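Live-in au pair wanted, Leltbridge, starting January
Posted by the Ó Gríofa household
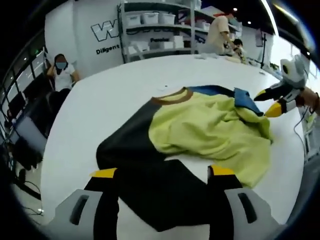
One top in black and lime green, partly bunched on a white table.

We are two working adults, three children and a dog called Pana who believes she is the fourth. We are looking for someone to live with us for the school year, help with the kids before and after school, and practice English with people who interrupt a lot.

Our last au pair, Leonor Veloso, has gone home to finish her degree. She left us a recipe for fish stew and a handwritten list titled "Things They Will Tell You Are Allowed." You will inherit both. She has also agreed to talk to anyone we're seriously considering, and we have promised to stay out of the room.

The children
The twins are six. One will eat anything and the other will eat pasta. Their brother is eleven, polite to strangers, and needs to be reminded about his clarinet. All three can swim. None of them can find their shoes.

What the job involves
Getting everybody up, fed and out of the door by 8. School is a short walk, downhill in the morning, which means uphill with three backpacks in the afternoon.
Pickup, snack, homework, and some sort of fresh air unless the weather is truly awful.
The children's laundry and keeping their rooms passable. Our laundry is our own problem.
A simple dinner for the kids two evenings a week.
One evening of babysitting, agreed in advance. We don't get out much, so this one often gets canceled.

You will not be asked to clean the house, walk the dog in the dark, or referee arguments about the thermostat.

What you get
Your own room on the top floor, with a door that locks and a ceiling that slopes. If you are very tall, please ask us for the measurements before you fall in love with it.
All meals, plus a shelf in the fridge that the children have been told is sacred.
$400 a week pocket money, and $166 a month toward a language class or any other course you like. Leonor took pottery. We own a lot of bowls.
Two full days off every week, and paid vacation.
Use of the old car if you have a license. It is ugly but it starts.

Who we're hoping for
You are between 19 and 26, you have looked after children who weren't related to you, and you can give us two references. First aid training is a plus – if you don't have it, we'll pay for the course. Nonsmoker, please. Enough English to explain to a doctor where it hurts. Anything beyond that will come, along with some words we'd prefer you hadn't learned from us.

How to apply
We are going through the Hedard agency, which handles the paperwork and checks all of us, parents included. Send your application to Edgars Vītola there and quote family number 632. Tell us a little about yourself, what you've done with children before, and what you do on a rainy afternoon. A short video is welcome but you don't have to sing.

If we like each other on paper we'll set up a call, first with the adults and then with the kids. The dog will attend both.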